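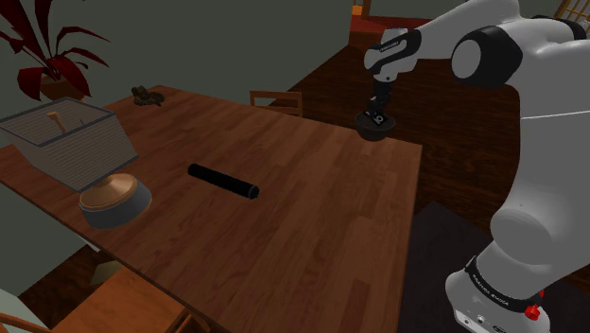 Section 4: Oiling and Caring for Your Valtberg Dining Table

Reading time: 4 minutes

By now your table is standing on its own four feet and the tools are back in the drawer, so well done! This section covers the first oiling, which we ask you to do before you eat your first proper meal on it, and the small amount of care it will want from then on. Please read it through once before you open the tin. It goes much more smoothly when you know what's coming.

Your table leaves us sanded and given one thin coat of Kurkitz Clear Oil, enough to protect it on its journey but not enough for spaghetti night. The two coats you add at home do the real work.

You will need: the tin of oil from the hardware box, two lint-free cloths (old cotton T-shirts are wonderful for this), the gray finishing pad, and a pair of gloves.

4.1 The first oiling

1. Pick a day when you can leave the table alone overnight. The room should be 65 degrees or warmer, with a window open a little.

2. Take everything off the top and wipe it down with a barely damp cloth. Let it dry for 10 minutes, or longer if the weather is muggy.

3. Rub the whole top lightly with the gray pad, always going with the grain. You aren't trying to take anything off, only to smooth down the tiny fibers that stand up after wiping. Brush away the dust.

4. Shake the tin, pour a little puddle of oil (a couple of tablespoons) near the middle, and spread it outward with the first cloth. Add more as you go. Most people use too much the first time, and that's fine, you'll be wiping it back anyway.

5. Don't forget the edges and the underside of the overhang. If you bought the Siregar extension leaf, oil it at the same time so the color stays matched.

6. Wait 10 minutes, then wipe off every bit of oil that hasn't soaked in, using the second cloth. The surface should feel smooth and not sticky.

7. Leave the table for 18 hours, then repeat steps 4 to 6 for the second coat.

CAUTION: Cloths soaked in oil can heat up and catch fire by themselves. Lay them flat outdoors to dry, or put them in a metal can filled with water and close the lid. Never leave them balled up in a trash bag, even for an evening.

Note: After the second coat, you can use the table gently the next day. Hold off on tablecloths and hot dishes for a full week. We know that's hard if you have company coming.

4.2 Everyday care

Wipe up spills when you notice them, and red wine and beet juice a bit sooner than that. Warm water and a drop of mild dish soap will handle nearly everything. Please skip spray polishes, which leave a film the oil can't get through later on.

Put a trivet under anything straight from the oven. Unglazed bowls and pots can scratch if they're dragged, so lift them, or stick felt dots on the bottoms.

One fresh coat a year is plenty for most homes. Many of our customers do theirs in September, before the heat comes on and the air gets dry.

4.3 If you get a ring or a scratch

Rub the spot with the gray pad, with the grain, and feather out a few inches past it. Add a dab of oil, wait, and wipe as before. For deeper dents, ask us for the Veltik repair kit, part number 542.

Questions about this section? Write to Hakim Tarigan at the Valtberg workshop | © 2023 Valtberg | Back to top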